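Trindade School of Retail Practice
Module 4: Small baskets and counter displays
Notes for the session in May. Please read them before you come.

1. What we mean by a small basket

In this module a small basket is any open container with low walls which stands on a table, a counter or a shelf and holds goods for sale. It can be wire, plastic or wicker. We do not speak here about the shopping basket which the customer carries. That was in module 2, and the notes are still on the course page.

The wire mesh basket is the type we will use most. Air passes through it, dust falls through it, and the customer can see the goods from the side. It has also weak points. A small article can get caught in the squares, and a thin packet which stands on its edge will lean. For bottles and cans it is quite suitable, if the mesh is dense enough to give the base a steady support.

2. Before filling

Wipe the table first, then the basket. Many students do it in the other order and then they must lift the basket again. Look also at the surface under the mesh, for it shows through the squares, and a mark on the table will be seen by the customer as a mark in the basket.

Check the rim with your hand, slowly. If a wire end is loose, put the basket aside and write it on the sheet by the door.

3. Filling order for drinks

Begin at the back wall and work towards yourself. Bottles stand upright, one flavour together, and the tallest go behind. Do not mix flavours in one row to make it look fuller. In our practice exercise at the Omach shop the mixed rows took longer to refill, and the person refilling made more mistakes with the older stock.

The date rule is the same as in module 3: the bottle which expires first goes in front. When there is only one row this means that you compare the bottles and place the earliest one where the hand arrives first, usually at the right side.

Labels face the customer. The side with the barcode should be turned away, but in the storeroom you may leave it visible, it helps with the stock check.

A word on bottle bases. Most plastic bottles for fizzy drinks have a base with several rounded feet. On a flat shelf this gives no difficulty. On a grid, one foot can rest on a wire while another rests over an open square. Turn the bottle a little until it sits well, and only then put the next one beside it.
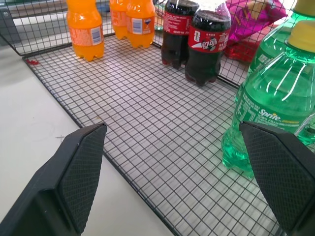 Orange soda at the back, upright on the grid, and a good part of the mesh floor still free. At this stage of filling, continue row by row towards the front rim.

Domingo Domínguez objected to this order: in a small kiosk he would fill the front first, for customers do not reach over an empty space, and a basket with goods only at the back looks to them like one that is nearly sold out. His point is fair for a basket which is already on the counter. When the basket is prepared before opening, I keep to the back wall first.

4. Exercise

Work in pairs. You have 20 minutes. Fill one basket with the bottles from the Zerkano crate, change places, and check the work of your partner for upright position, flavour, date and label. Write down what you would change, in full sentences please.

Bring your sheet to the next session.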